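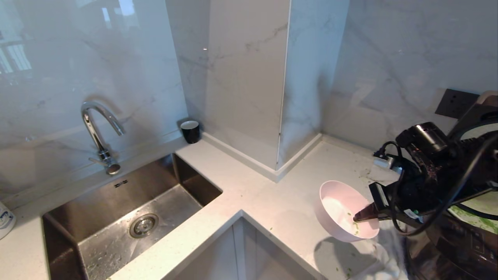 Kwesi Asante wrote in to ask why his counter looks dull an hour after he has wiped it, and whether he should be buying something stronger. He has glossy panels behind the sink, a pale countertop and a steel basin, and he says he has tried three sprays on them with the same result.

My answer to him was to put the sprays away for two weeks. Most dullness on a shiny surface is cleaner that never got rinsed off. Each wipe leaves a thin film, the next wipe smears it, and by the end of the month the panel shows every stroke of the cloth when the light comes in from the side. One bowl of warm water with a small squirt of dish soap, a clean cloth, then a second cloth with plain water, then a dry one. Do that once and you will see what the surface really looks like. After that you can decide if it needs anything else.

The rest of this page is the routine I use for a sink corner, in the order I do it.

Bowls and plates first

Scrape before you rinse. Bits of herb, peas, spinach and chopped scallion dry onto the side of a bowl fast and hold on like paint. A silicone spatula gets them off in one pass and doesn't scratch. Scrape into the trash or the compost.

If food has already dried on, lay a wet cloth inside the bowl and leave it for ten minutes. This works better than filling the bowl, which only softens the part under the water line and uses a lot more of it. Starch (rice, oats, potato) wants cool water first. Grease wants hot. Egg wants cool, and if you use hot on egg you will be there a while.

Pale bowls pick up color from tomato, turmeric and beets. On plastic, rub the stain with baking soda made into a paste, leave it an hour and wash as usual. A second round may be needed. A sunny windowsill will fade what is left over a few days. On glazed china the same paste works in minutes, and gray marks on china are generally metal from a spoon or fork, which a soft cream cleaner takes off.

The strainer

Lift it out every night. Knock it against the inside of the trash can, then brush both sides with an old toothbrush under the tap. The underside is where the smell comes from. Once a week mine sits in a cup of hot water with a spoonful of baking soda while I do the rest.

While the strainer is out, run a bottle brush around the top inch or two of the drain. You'll be surprised what comes off if you have never done it.

The overflow

A lot of people clean a sink for years and never touch the overflow slot. It is open to the drain, it stays damp, and it grows a gray slime on the inside lip. Use a thin brush, the kind sold for straws or bottle spouts. Dip it in soapy water, work it in and out, then pour a cup of hot tap water slowly through the slot. I do this on the first of the month. If it smells, do it two days running. Don't pour bleach in there if you have used vinegar anywhere near the sink that day, since the two together give off a gas you should not breathe.

The basin

Brushed steel has a grain, like wood. Find which way the lines run and always rub that way. Rubbing across them leaves fine scratches that catch the light and look like dirt. Soap and a soft sponge are enough most days. For smudges and tea marks, sprinkle baking soda on the wet steel, rub gently with the grain, rinse and dry.

Drying is the part that people skip. Drops left in the basin turn into white spots if your water is hard, and the spots build up. It takes less than a minute with an old dish towel. I keep one on a hook just for this and wash it with the others.

Never leave a steel wool pad or a can in the sink overnight. Both leave rust marks. If you already have one, baking soda paste will normally lift it.

The faucet

Wipe chrome with a damp cloth and buff it dry. For lime around the base, soak a paper towel in half vinegar and half water, wrap it around the spot, leave it five minutes and rinse well. Keep it off natural stone. If the counter is real marble, vinegar and lemon will eat a dull patch into it that you can't wipe away. Marble-look surfaces vary, so check what you have before putting any acid near them. When in doubt use soap only.

A tall curved spout gets splashes underneath where you don't look. Run the cloth along the underside from the tip down to the base.

Panels and trim

Start at the top and work down in long strokes. Glossy panels scratch more easily than tile, so no scouring powder and no green pads. Microfiber is good if it is clean. A cloth that has been used on the stove will put grease on the wall.

Where the panel meets the counter there is usually a strip of trim, and crumbs and water gather along the top of it. I wrap a thin cloth over the end of a butter knife and draw it along the strip, turning the cloth when it gets dirty. Go around the corners and any boxed-in pipes too. Look at the sealant while you are down there. If it is black, peeling or pulled away from the wall, cleaning won't fix it. Cut it out, let the gap dry overnight and put in new. I left mine one winter too long and the wall behind it got soft.

What lives on the counter

Keep the corner by the sink as bare as you can stand. Every jar and cup there has to be lifted each time you wipe, and what has to be lifted gets wiped around. I allow myself the dish soap, one cup for brushes and one jar. The brush cup gets emptied and washed once a week because water collects in the bottom.

Anything with a printed design should be wiped with a damp cloth only. Scrubbing takes the print off.

Cloths

Change the dishcloth every day. Hang it open between uses. Wash cloths hot and skip the fabric softener, which makes them smear. If a cloth smells after washing, boil it in an old pot for ten minutes with a spoonful of washing soda. I own a stack of cheap white ones and have not bought a sponge since September.

Kwesi wrote back after the two weeks. The panels had come up fine with soap and water. He still has spots on the basin and has gone to get a towel hook.

Updated 28 Nov 2020

105 shares
6 comments

Related tips
Getting Candle Wax Off a Tablecloth
How to Store Pan Lids in a Narrow Cabinet
Refrigerator Smells and Where They Start
Sharpening a Paring Knife on the Bottom of a Mug
Cleaning an Oven Door Between the Glass
What to Keep Under the Sink and What to Move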